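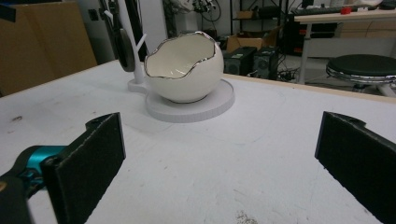 Ticket 1826: Second Ward newsletter going to the wrong ward

Opened by: Jolanta Kwiatkowski, Second Ward office, Village of Dremadville
Opened: Fri 2 July
Assigned to: Philomena Kavanagh, Dromell support
Status: Open, waiting on customer

Hi all! Me again, sorry. I do the newsletter and the bio page for Alderwoman Quintanilla, and I've got a weird one.

Our summer issue went out this morning (the one with the Hornia Avenue resurfacing and the new parking rules by the train station) and within an hour I had people from the Fourth Ward writing in to ask why Mavis was now their alderwoman. She isn't! Theirs is Finbarr Ó Dubhghaill, and he was very nice on the phone, but he'd like his residents back.

The list in Dromell is called "Second Ward - residents" and it shows 528 addresses, which sounded fine to me when I hit send. Then I opened it up and the first page was full of streets west of the tracks. Those are all Finbarr's.

What I've tried so far:

Logged out and back in. Same list.

Looked at the filter on the list. It says Ward = 2, so you'd think that would do it.

Opened one of the wrong people at random. Her record says Ward 4 in the address box, plain as day, and she's still on my list.

Tried making a brand new list with the same filter. Same wrong people come up, so I don't think it's the old list that's broken.

I didn't delete anybody. Bríd Dolan in the clerk's office made me promise that after what happened with the leaf pickup list.

One more thing, in case it matters. The bio page is also acting up. Mavis's page has her years on the plan commission and the bit about her running the shoe repair on Hornia Avenue, and then underneath it shows Finbarr's committee assignments. Her own committees are gone. I fixed it by hand before lunch and it went right back.

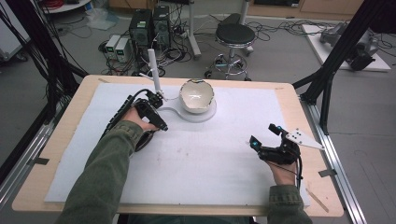
2 min read

Reply from Philomena, pasted in by Jolanta so it's all in one place

She asked me whether anybody had changed the ward map lately. Well, yes! The board voted on the new boundaries in the spring, and Bríd loaded them with Filip (that's our map add-on, the one that matches street addresses to wards). Philomena says Filip gives every ward its own ID behind the scenes, and that number doesn't have to be the same as the ward number we all use. When the new map went in, the wards got loaded in a different order, and our old Fourth Ward ended up with ID 2.

So my filter was looking for ID 2 and finding Finbarr's people. The address box shows the real ward name, so every record I opened looked right. I'd never have found that on my own.

She had me do this:

Go to Settings, then Map areas, and turn on "Show area IDs." I had to ask Bríd for the admin login here because mine doesn't show Settings at all.

Write down which ID goes with which ward. Ours came out as 5 for the Second Ward.

Edit the filter on the list and pick "Area name" in place of "Ward." Then choose Second Ward from the drop-down.

Save, and wait for the list to rebuild. It took long enough that I went and sorted the mail.

The list looks good now. I checked my own street, Mavis's street, and the block behind the library that moved over to us in the new map, and they're all in there. No one from west of the tracks that I can find.

The bio page is only half fixed. It's the same mix-up, because the committees box pulls by ID too, but there's no "Area name" choice on that one. Philomena says the page template has to be changed on their end and she's put in a request. For now I've hidden the committees box and typed Mavis's assignments straight into the bio text under the shoe repair paragraph. It looks a little clunky but it's correct.

Still open:

Philomena to let me know when the template is done, so I can take my typed version out again.

Bríd to check the other wards' lists before the September issue. I've told her which setting to look for.

Me: a short correction to the Fourth Ward people. Finbarr wants to read it first - I sent him a draft this afternoon and haven't heard back. Please leave the ticket open until he answers, since I'll need the old list to send it.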